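From: Wurnlow list member
To: wurnlow-finishing
Subject: Re: hardwax oil vs. waterborne on light tabletops, humidity question
Time: 4:40 pm

> We are refinishing the light maple tops in our reading room and
> have been told both that hardwax oil is the only sensible choice
> and that it will be gray within a year. The tops are used daily
> by the public. Two questions:
>
> 1. Does a waterborne topcoat hold its color on pale wood, or does
> it go yellow like the old oil varnish did?
> 2. Our building gets dry in the winter. Should the undersides be
> coated as well? The contractor says no.

Taking the second question first, as it affects the schedule. Coat the undersides. A solid top finished on one face only will take up and lose moisture faster through the bare face, and the result is cup. How much depends on thickness, cut and how the top is fastened to its frame, but there is no case in which leaving one side bare helps. The underside does not need to look good. Two thin coats of the same product, no sanding beyond knocking down raised grain, is enough.

Check the fasteners while the tops are off. If they are screwed tight through round holes in the apron, finishing both sides will not save them. Use slotted holes or figure-eight fasteners so the top can move across the grain. We had a batch at the Otwood branch fixed rigidly at all corners, and every split started at a screw.

On color: a clear waterborne topcoat changes pale wood very little when applied and very little afterward. What people see as the finish going yellow over time is mostly the wood itself, which darkens under light whatever is on top of it. Maple goes from cream to a light honey. A product with a UV absorber slows this down but does not stop it. Oil varnish adds its own amber to that, and hardwax oil falls in between, depending on whether a white-tinted version is used.

The main practical objection to waterborne on maple is that it can look flat and slightly cold. A single coat of dewaxed blond shellac underneath warms it a little and also limits grain raising. Scuff with 320 grit before the first topcoat, and do not use steel wool anywhere in a waterborne schedule. Fragments left in the pores will rust and show as black specks.

Light wooden tops in use:
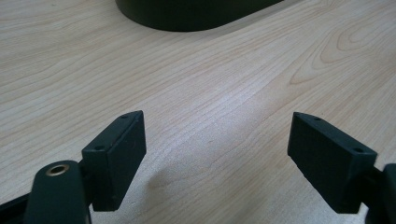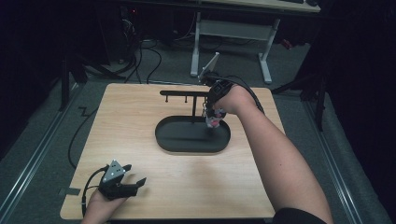

On durability, the two finishes fail in different ways and this should decide the matter more than the appearance on day one. Waterborne polyurethane forms a film. It resists water and coffee well, and when it fails it does so in patches, usually at the front edge where forearms and bag straps rub. A patch cannot be blended in neatly. You scuff the entire top and recoat it, and if you have waited until bare wood shows, you are sanding back to remove the gray.

Hardwax oil leaves very little film. It marks sooner, particularly from alcohol hand gel and from cleaning sprays with a high pH, but a worn area can be cleaned, abraded lightly and re-oiled in place. The claim that it goes gray within a year is true of tops that are never maintained. The claim that it is the only sensible choice assumes somebody has maintenance hours in the budget. At Dostard we did not, and we went back to waterborne after the second round of water rings.

For reference, our stock numbers are 802 for the satin waterborne and 813 for the matte. These are Yen catalog numbers and will mean nothing to other suppliers. The satin is easier to keep clean. The matte burnishes where people rest their arms, and after a few months you have a shiny band along the front edge that no amount of wiping will remove.

Curing time is often ignored. Dry to the touch is not cured. Keep laptops, rubber feet and stacked books off the surface for as long as the data sheet says, and add time if the room is cold. Plasticizer from soft rubber feet will print into a film that has not cured, and sometimes into one that has.

One correction to the archive: message 379 in this list's finishing folder recommends wiping waterborne finishes with denatured alcohol between coats. Don't. It softens the film. Use a cloth barely damp with water and let it dry fully before the next coat.

If you can post the thickness of the tops and how they are attached, I can say more about the cupping risk.

--
wurnlow-finishing mailing list
Reply to the list, not to the sender. Please trim quotes.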